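Hadgu (workplace automation program)

From Clumosance, the open reference on work and tools

Hadgu is a packing and sorting program run by the housewares distributor Javia at its returns and gift-set department. It pairs two-armed robot stations with human packers and is best known for the way it redrew the packers' jobs: the people who once closed cartons all day now plan, teach and check the work of the arms. Among those who study small-scale automation it is a favorite case, and deservedly so — few programs of its size have been written up so openly by the people inside it.

Background

Javia sells mugs, plates, small ornaments and stationery, much of it in mixed sets. Mixed sets are hard on machines. A line built for one carton size is useless when the next order calls for two mugs, a plate and a marker, and for years the department packed everything by hand. Staff turnover was high, and sore wrists were the most common complaint brought to shift meetings.

The program began in April under Reto Berchtold, then head of the department, with a single station. It grew to 11 stations, each looked after by a packer from the existing crew. The department had 33 packers at the start, and Javia agreed in writing that none of them would lose a post to the program during its first phase.

Stations

Each Hadgu station is a compact walled cell with a mat for a floor and a pair of arms mounted side by side at the front. The arms carry parallel grippers with small cameras on top, and the two can work a carton from opposite ends, as a person does with two hands. Goods wait within reach, on the mat or on a small rack. The arms learn from demonstration: a packer guides them through a task, again and again, and the control software, Zustura, builds a routine from the recordings.

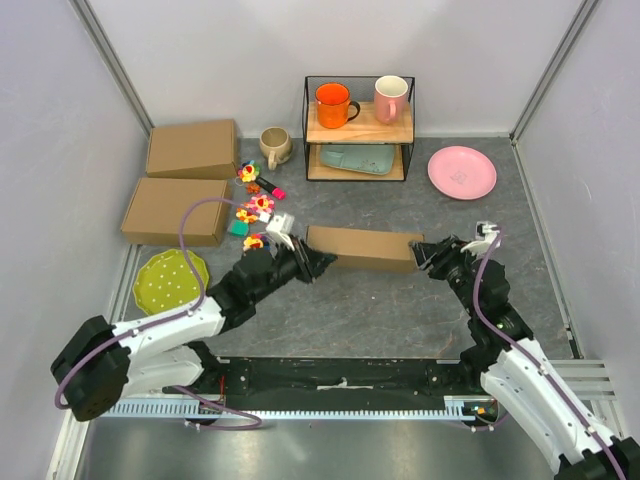 A new routine normally takes 60 demonstrations before it is tried unattended, and harder ones have taken 200. Handles are the great subject of discussion. A mug turned the wrong way calls for a different approach, and packers have become wonderfully inventive about varying the layout between demonstrations so that the arms meet as many arrangements as possible. Ayana Woldegiorgis, a packer of long standing who became the first station lead, wrote the department's layout notebook, which is still handed to every new trainer. It has a whole chapter on flat boxes.

Changes to the work

The clearest change is in what a shift feels like. Packers formerly stood at one bench and repeated one motion; a station lead now moves between demonstrating, reviewing recordings and dealing with odd orders that the arms are not yet trusted with. Fragile and engraved goods are still packed by hand, and that bench has become a sought-after posting.

Pay was slower to follow. Canan Altıntaş, who represented the packers in talks with management, argued that teaching a machine was skilled work and should be graded as such. A trainer grade was introduced after a long round of meetings, with paid time for keeping the notebook up to date. The grade took effect on Sat 31 December.

The new work has its own strains. Reviewing recordings is tiring for the eyes, and some packers missed the talk across the benches, which the cells had broken up. The stations were later regrouped in pairs so that leads could work facing each other. Two packers chose to go back to hand packing full time and were able to do so.

Reception

Knut Heitmann, who wrote the longest study of the program, calls it "a training scheme with robots in it" and credits its success to the early decision to let packers choose which tasks to teach first. They picked the dull ones, starting with carton lids. Glenys Fairclough is more cautious. She points out that the written promise on jobs covers only the first phase, and that the recordings, made by the packers' own hands, belong to the company. The question of who should own them remains open.

See also

Learning from demonstration
Job grading
Two-handed manipulation
Repetitive strain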